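My Day at the Robot Open House

Have you ever dropped a tiny screw into a place where your fingers just don't fit? I have, lots of times, so when I heard that a workshop called Bristutell in Murncombe was opening its doors to visitors and letting everyone watch robots work on computers – well, I was in line before breakfast had settled in my stomach!

The computer lies on its side with its cover off, and the robot arm reaches in from the top. I got a spot right by the rope.

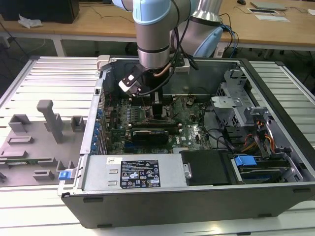
Reading time: 4 minutes

The first thing I noticed was how crowded a computer is inside. The big green board is called the motherboard. It's a bit like a town map: little metal roads run all over it, and every part is a building that sends messages to the other buildings. The silver box near the front is the power supply. It takes electricity from the wall and turns it into the kind the other parts can use. See those orange, red and yellow wires? They carry power, and the colors help people tell one kind from another.

Now look at the arm. Your arm bends at the shoulder, the elbow and the wrist, and a robot arm bends at joints too. On this one the joints have light-blue covers. The black cables running along it do a job a little like your nerves (the stringy parts of your body that carry messages to and from your brain). And at the very end, where you have a hand, there's a tool called a gripper.

I asked one of the guides if the robot gets bored. She laughed and said no, but people do! Taking old computers apart means doing the same fiddly things again and again. The workshop wants robots to help with that, so more of the good parts can be used another time. Their robot project is called Drolon, which sounds to me like a dragon with a cold.

There was a big poster on the wall that said 281 visitors had signed up for the day. It felt like all of them were standing behind me.

Getting close to the processor

The part I liked best was the socket. A socket is the seat where a computer's processor goes, and the processor is the chip that does most of the computer's thinking. The seat has a metal frame around it, and under the frame are lots of tiny contacts. You have to be really gentle with those. Bend a few and the computer might not start.
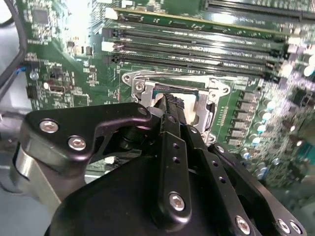 Words by R. Castaño, for the Murncombe Kids' Page, Fri 22 August

From up close the gripper looks huge, doesn't it? Its ridged black fingertip is pushing down into the opening of the socket frame, and there's a white plastic cover in there. Covers like that keep dust and clumsy fingers away from the contacts.

The four long black slots behind it are for memory. Memory is where a computer keeps the things it's using right now, a bit like the top of your desk while you do homework. Each slot has a little white latch on the end, and latches like those help hold a memory stick in place.

Try it at home! Put on your thickest winter gloves and pick up a grain of rice. Then try it again with one eye closed. Tricky, right? You need to know where the rice is, and you need to squeeze just enough. A robot has to work out both of those things too.

Bristutell is planning another open day in October, and you can bring your own questions on a card. Mine is going to be about screws.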